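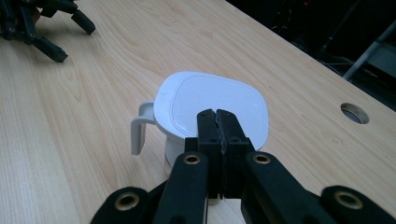

合租厨房里的喝水这件事，我们小组整整琢磨了一个学期。选题的时候别的组都挑了听上去很厉害的东西，什么智能门锁啊、折叠自行车棚啊，我们报上去的题目是“公共餐桌上的水壶应该放在哪里”，交表的时候我自己都有点心虚。可是越做越觉得有意思，真的！一把白色塑料水壶，盖子是圆角长方形的，中间微微鼓起一块，四周压了一道细细的棱，侧面伸出一个浅色的环形把手，往浅色木纹的桌面上一放，看着再普通不过了。可是它放在桌子哪一头、把手朝着谁、盖子脏了谁擦，每一样都能让一屋子人吵起来（客气地吵）。这份报告就写我们怎么观察它、怎么折腾那张桌子，还有最后留下了哪些没解决的问题。

一、为什么选这个题目

课程的要求是找一个“每天都在用、但是没有人设计过用法”的东西。我住在 Plimdale 公寓，一层楼共用一个厨房，厨房里有一张餐桌，桌上常年有一把水壶。谁买的已经说不清了，我搬进来的时候就在。大家的习惯是晚上把水烧开，晾凉，灌进水壶里，第二天早上谁起来谁倒着喝。

听着很和谐对吧？可是我住了不到一个月就发现，早上这个壶常常不在桌上。有时候在水池边，有时候在冰箱里，还有一次在阳台的洗衣机上面（至今没人承认）。找不到壶的人就自己再烧一壶，烧完又不愿意分享，因为“是我自己烧的”。一件本来很省事的事情，变成了每个人都在重复劳动。

所以我们最初的问题很简单：水壶要是有一个固定的家，大家是不是就会用得更顺？后来题目慢慢跑偏，跑到桌子上去了，这个后面再说。

二、场地和东西

先交代一下厨房。长条形，进门左手是灶台和水池，右手是冰箱，餐桌在最里面靠窗。窗户朝北，光线很匀，白天基本不用开灯。桌子的一条长边贴着墙，另一条长边坐人，短边一头对着窗，一头对着过道。

桌子是从 Mutenstead 的一家二手店拉回来的，店主跟我们说牌子是 Trulleto。我翻遍了桌底也没找着标签，所以这个说法只能当传闻写在这里。桌面是很浅的木色，偏奶油色，木纹弯弯曲曲地斜着走，有一块地方的纹路一层套一层，拱成一个圆拱似的形状。我们组里有人学过一点木工，说这种花纹一般叫山形纹。到底是实木还是贴皮，我们讨论了很久，最后决定报告里统一写“浅色木纹桌面”，不给自己挖坑。

水壶就是前面说的那一把。材料是白色塑料，壶身大致是圆筒形，盖子比壶身要抢眼得多，从上面看下去几乎只看得见盖子。这一点后来很重要：站着的人看到的水壶，其实主要就是一个盖子加一个把手。盖子上有没有手印、把手冲着哪边，站着的时候一眼就能看见；壶身上有什么，反倒要坐下来才会注意。

三、我们怎么观察的

方法上没有什么高深的。我们在桌边的墙上挂了一本登记册，谁用完水壶就写一笔，写三样东西：几点、拿的时候壶在哪里、放回去的时候放在哪里。登记册挂了 14 天。

前几天大家热情很高，字写得又大又工整，还有人在旁边画小人。到后面就开始出现“同上”“老地方”“忘了”这样的记录。“老地方”特别让人头疼，因为每个人的老地方都不一样！我拿着本子去问，有人说老地方是窗边，有人说是靠过道那头，还有人很诚恳地告诉我，老地方就是“上次放的地方”。

除了登记册，我们还发了一份小问卷，范围扩大到同一栋楼其他楼层，收回来 32 份。问卷问得很浅，主要是想知道别的厨房是不是也有这种公用的壶，壶通常待在哪里，最让人不满意的是什么。后来导师看了问卷，批评我们有两道题问的是一个意思，这个我认，当时确实是半夜赶出来的。
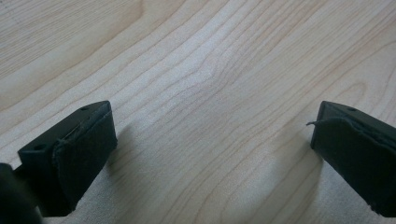

登记册读下来，最明显的一个规律是：水壶总是被放在倒水的人站着的地方。听起来像废话，可是它解释了很多事情。从水池那边过来的人，走到桌子靠过道那头就倒水，倒完顺手一放，壶就在过道那头；坐在窗边吃早饭的人伸手把壶拖过去，吃完走了，壶就留在窗边。壶没有家，它跟着最后一个喝水的人走。

另一个规律跟把手有关。我们一开始根本没想到要记把手的方向，是有人在“忘了”后面补了一句“把手朝墙，不好拿”，我们才醒过来。把手朝墙的时候，坐着的人要先把壶转过来，转的时候手会按在盖子上，盖子就留下印子。然后下一个人看见盖子上有印子，觉得不干净，就把整个壶拿去水池洗，洗完晾在水池边，于是桌上又没有壶了。你看，一个把手的方向，能把水壶一路送到水池边去。我画这条链子的时候激动得差点在图书馆叫出声。

四、问卷里的一些话

问卷最后留了一个空白栏，随便写什么都行，大家写的比前面的选择题有用多了。我摘几条，原话照抄：

“壶放冰箱门上太重，每次开门都怕它掉。”

“盖子没盖好我是不会喝的。”

“我们楼层没有公用的壶，各喝各的，清净。”

“桌子太乱了，壶放哪里都挡路。”

最后这一条我们看了好几遍。它说的不是壶，是桌子。我们回头去看自己那张桌子，上面有调料瓶、外卖单、一盆半死不活的薄荷、充电线、不知道谁的作业。在这种桌子上给水壶找一个固定的位置，等于在火车站候车室里给自己占一个固定座位。于是项目的后半段，我们花在收拾桌子上的时间比花在水壶上多得多。

五、收拾桌子

收拾之前先开了一个小会，定了一条规则：桌上的东西先全部拿下来，然后一样一样讲理由放回去，讲不出理由的就另找地方。听着严厉，做起来其实挺欢乐的。外卖单没有人愿意替它说话，直接进了纸类回收。薄荷有两个人替它求情，搬到了窗台上。调料瓶回了灶台边的架子，本来就该在那里。充电线的主人当场把线抱回了房间，动作很快，好像怕我们反悔。

桌面擦的时候也学到一点东西。第一遍用的是洗洁精兑水，擦完摸着发涩，逆着光看一道一道的。第二遍换清水，抹布拧得很干，顺着木纹的方向走，再用一块旧棉布擦干，就好多了。这张桌子的面层挺光滑，窗户的光落上去会有一片发白的反光，木纹在那一片里就淡下去。一开始我以为是没擦干净，蹲在那里蹭了半天，换个角度一看，反光跟着我走了。组员在旁边看着我蹭，也不提醒我。

擦完以后我们用纸胶带在桌上贴了一个方框，算是水壶的“车位”。方框贴在哪里是有争论的。一派主张贴在窗边，因为坐着的人最常用；另一派主张贴在靠过道那头，因为大家都要经过。争到最后决定两种都试，各试一段时间，看登记册怎么说。

六、两种摆法的比较

窗边的摆法先试。优点是早饭时间特别好用，坐着伸手就够得到，而且窗边光线好，壶里还有没有水，掀开盖子一看就清楚。缺点也马上就来了：从门口进来只想倒一杯水就走的人，要绕过椅子走到最里面。那几天厨房里多了很多“借过借过”。有人懒得绕，就隔着桌子伸长胳膊去够，把壶斜着提过来，这样很容易洒。

过道那头的摆法后试。倒水就走的人满意了，可是壶离桌边太近，书包一甩就可能碰到。我们把胶带方框往里挪了一掌宽，情况好一些。坐在窗边的人开始抱怨太远，不过抱怨归抱怨，他们倒水的时候会站起来走两步，倒完也就顺手放回方框里了。这一点我们都没料到：离得远一点，反而放得准。坐着够到的东西，用完就随手搁在手边；要站起来拿的东西，好像人会更认真地把它放回原处。

把手的方向也一起试了。我们在方框的一条边上画了一个小箭头，表示把手朝这边。箭头指向过道，大家拿的时候就不用转壶，手也就不怎么碰盖子。画箭头的人是我，画得像一条鱼，被笑了一整个星期。后来重画了一次，还是像鱼，大家说算了，就叫它鱼吧。“把手朝鱼头”现在是我们厨房的通用语言。
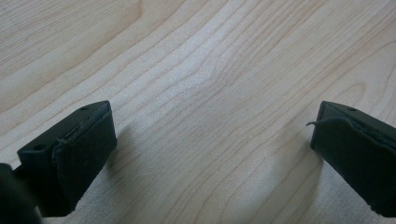
纸胶带本身也值得说几句。我们用的是文具店最普通的那种，贴的时候很顺利，撕的时候有一小段粘得特别牢，撕完桌面上留了一点胶。试过温水，没什么用；最后是用手指肚一点一点搓下来的，搓了很久，木纹没受影响。要是有人想在自己的厨房里照着做，我的建议是胶带别贴太久，或者干脆放一块杯垫当标记。我们后来就换成了一块软木垫，壶放在上面也不会滑。

垫子换上去之后，有人开始把自己的杯子也放在垫子上。先是一只，接着又多了几只，水壶被挤到一边去了。我们商量了一下，决定不禁止，再给杯子准备一个托盘，放在水壶旁边。托盘是从 Ji 杂货店买的，就在公寓楼下，老板听说是做作业用，还给抹了零头。托盘来了以后，水壶和杯子算是各有各的地方了。

七、谁来灌水

写到这里要承认，我们一直在绕开最难的部分。位置的问题解决了，灌水的问题还在。壶空了，谁去灌？

我们试过排班，贴了一张表在冰箱上。头几天很灵，然后有人临时回家，有人考试，班就乱了。乱了以后比没有班更糟，大家会理直气壮地说“今天不是我”。表撕掉以后，我们换了一个很松的办法：谁倒到最后一杯，谁就去烧水，烧上就行，不用等它凉，剩下的交给下一个进厨房的人。这个办法把一件麻烦事拆成了两件小事，一个人烧，一个人灌。执行得怎么样呢？时好时坏。大概是（我只能凭印象说，登记册里没有设这一栏，失误）早上好一些，半夜差一些。半夜倒完最后一杯的人，有很强的动机假装壶里还剩一口。

这里还有一个我特别想吐槽的现象，就是“留一口”。壶里剩的水不够一杯，可是又不算空，于是每个人都很有礼貌地给后面的人留着，谁也不灌。我们组内部叫它礼貌底水。对付礼貌底水，目前唯一有效的办法是在盖子旁边的墙上贴一句话：“不够一杯也算空。”贴了以后确实有人照做，也有人在下面用铅笔回了一句“那半杯呢”。

八、清洗

壶的清洗我们没有专门做实验，只是把大家现有的做法收集了一下，挑了一个都能接受的。平时每次灌水之前用清水冲一遍，每周彻底洗一次，盖子单独拆下来洗。盖子上那道棱的旁边容易积灰，平着擦擦不到，要用软毛牙刷沿着它走一圈。牙刷要专用，而且要写上字，这个教训的由来我就不展开了，总之有人那天晚上刷牙的时候表情很复杂。

洗完一定要倒扣着晾，盖子立在旁边，干透了再盖回去。有人问能不能放在阳光下晒，我们厨房朝北，没有这个条件，所以没试，不能乱讲。

九、做得不好的地方

导师要求每组都要写这一节，而且不许写“时间有限”。那我就老老实实写。

第一个问题，登记册是我们自己楼层的人写的，大家都知道我们在做项目，多少会表现得比平时好一点。收拾桌子也是，本子挂着的时候人人勤快，本子一摘，薄荷第二天就自己走回了桌上（它当然不会自己走，但是也没有人承认搬过）。

再一个，收拾桌子和给水壶定位置，我们是前后脚做的。壶后来比较听话，到底是胶带方框的功劳，还是桌子变干净的功劳，现在说不清楚。应该先只收拾桌子，等一阵子，再贴方框，中间隔开来看。这个是开会的时候太兴奋了，一口气全做了。

问卷那两道重复的题，我们在整理的时候合并成了一道，答案基本一致，说明至少大家填得还算认真。

十、后来怎么样了

项目从六月开始想题目，到学期末交报告，中间隔了一个暑假，回来的时候软木垫还在，箭头也还在。期末展示那天我们把水壶和垫子带到了教室，摆在讲台上，底下有人问我们的成品在哪里。我们指了指垫子。那人想了一下，又问，那鱼是什么意思。

展示之后收到一条很好的建议：既然站着的人主要看到盖子，能不能在盖子上做点文章，比如放一个可以翻面的小圆片，一面写“有水”，一面写“要灌”。我们觉得这个主意很妙，当晚就剪了一个纸的，用了两次就被水汽弄软了。准备换成塑料的再试。还有人建议直接换一把看得见水位的壶，问题就少了一半，我觉得也有道理，但是那样我们的报告大概也会少一半。

另外隔壁楼层来借过我们的登记册模板，我给了，顺便提醒他们一定要加上“把手朝向”和“谁灌的水”这两栏。他们回来反馈说第二栏引起了一些家庭矛盾，已经划掉了。

报告按规定不能超过 3,000 字，交上去的正式版删得很厉害，鱼那一段首当其冲。放在网页上的这一版是完整的，想起什么就写了什么，见谅。登记册的扫描件和问卷的题目都在小组的文件夹里，想看的同学在课程页面留言，我看到就发。

写于 2019年12月15日，Plimdale 公寓厨房，桌子靠窗那一头。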